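Thread: I read the whole listing for the Herrero, the hotel in Ondport everyone keeps forwarding me, so you can skip it.

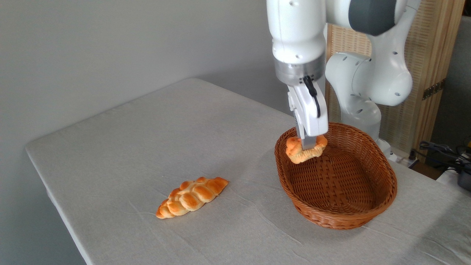 "Steps from the beach." I counted on the map. It's 400 meters, and there's a four-lane road in the middle with one crossing.

"Sea view rooms available." Available to whom? There are 16 rooms and the floor plan puts most of them over the parking lot. The sea view ones cost extra, and the photos only ever show the balcony rail and a lot of sky.

Breakfast is "included" until you open the rate details. Then it's included on the flexible rate, which nobody books, and it stops at 9 a.m. On vacation.

Resort fee. For a place with no pool. The fee page says it covers "beach access and local calls." The beach is public. I have a phone.

Reviews: 7 of the newest ones use the phrase "a true home away from home." Same phrase, same month, February, when by its own calendar the hotel was closed for repairs. Make of that what you like.

Ayman Ouali stayed there last spring and told me the bed was good and the shower was fine. OK, noted. He also said the "airport shuttle" was a taxi number taped to the front desk.

Someone will reply that Cutik gives it a top score. Cutik also gave a top score to the place in Brikham where my window opened onto a stairwell.

Would I stay there? For two nights, off season, on the cheap rate, maybe. For a week in summer at what they're asking, no.

If you've booked already, email them and get the room number in writing. Ask for the side away from the road. And ask what time the bar downstairs closes, the listing doesn't say.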